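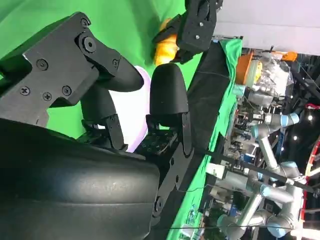

Vue du poignet, le vert derrière, la chose mauve entre les doigts.

Rechercher sur le site OK Recherche avancée

TARTON NE LÂCHE PAS

Dörte Rothe relance. Encore. Terminal, flèche du haut, Entrée. Le planificateur crache ses lignes – trajectoire trouvée, 17 points de passage, collision nulle – et puis plus rien. Pas d'erreur. Pas d'avertissement. Le curseur qui clignote comme un imbécile.

– Il a planté ?

C'est Vokham, depuis l'autre bureau, la bouche pleine.

– Non. Il attend.

– Il attend quoi ?

Bonne question. Elle ouvre le journal. 1 859 lignes depuis le démarrage, presque toutes de Pillo, le module de perception, qui bavarde sans arrêt. Objet détecté. Objet détecté. Objet perdu. Objet détecté. Pillo n'a jamais su se taire, c'est elle qui l'a écrit, tant pis pour elle. Tarton, le contrôleur, parle peu. Une ligne par cycle, deux quand ça va mal. Là : zéro.

Elle fait défiler. Café froid. Dehors il doit faire nuit, pas le temps de vérifier.

Ligne 131. Tiens.

« tarton: ouverture demandée – refusée (confiance 3 %) »

Refusée par qui ? Personne refuse rien dans ce code. Elle cherche le mot dans tout le dépôt. Un seul résultat, un fichier de Sheikh, parti en octobre avec son vélo et la moitié des mots de passe. garde_prise.py. Quarante lignes, pas un test. Un commentaire en haut, un seul :

# ne pas ouvrir si on ne sait pas ce qu'on tient

Elle relit. Elle rit un peu, pas beaucoup.

– Vokham. T'as déjà vu ce fichier ?

Il arrive, lit par-dessus son épaule, des miettes sur le clavier. Merci Vokham.

– Ah ouais. Sheikh avait peur que ça tombe.

– Que quoi tombe ?

– Tout. En général.

Donc voilà. Pillo regarde par la caméra du poignet, voit un bout de mauve, du blanc très clair à l'intérieur, le reste caché derrière le doigt. Il hésite. Bol ? Gobelet ? Il donne un score minable. Et Tarton, qui lit le score, garde les doigts où ils sont. Pour Tarton l'attente n'est pas une panne, c'est un état, il peut y rester jusqu'à la fin du monde ou de la batterie de l'onduleur.

Solution rapide : commenter l'appel. Une ligne, un dièse. La démo est à neuf heures, elle le sait, Vokham le sait, le directeur a envoyé trois messages avec des points d'exclamation.

Elle met le dièse.

Elle enlève le dièse.

– Tu fais quoi là, dit Vokham.

– Je réfléchis.

– Ça se voit pas.

Elle ouvre un autre fichier, celui du planificateur. Si le score est trop bas : tourner le poignet, quelques degrés, demander à Pillo de regarder encore. Fusionner les vues. Recommencer. C'est pas compliqué, elle aurait du l'écrire il y a des mois. Elle tape vite, mal, oublie une parenthèse, la remet. Un nom de fonction idiot, regarde_mieux(), elle changera demain. Elle changera pas.

Compilation des messages. Longue. Vokham s'est rassis, il a mis ses écouteurs.

Flèche du haut. Entrée.

pillo: objet détecté
pillo: objet perdu
tarton: ouverture demandée – refusée
planif: regarde_mieux, essai 1
pillo: objet détecté
planif: regarde_mieux, essai 2

Elle tient le bord du bureau à deux mains sans s'en rendre conte. Sur l'écran le score monte, redescend un peu, remonte.

planif: regarde_mieux, essai 3

– Allez, dit-elle tout bas. Dis-lui ce que c'est.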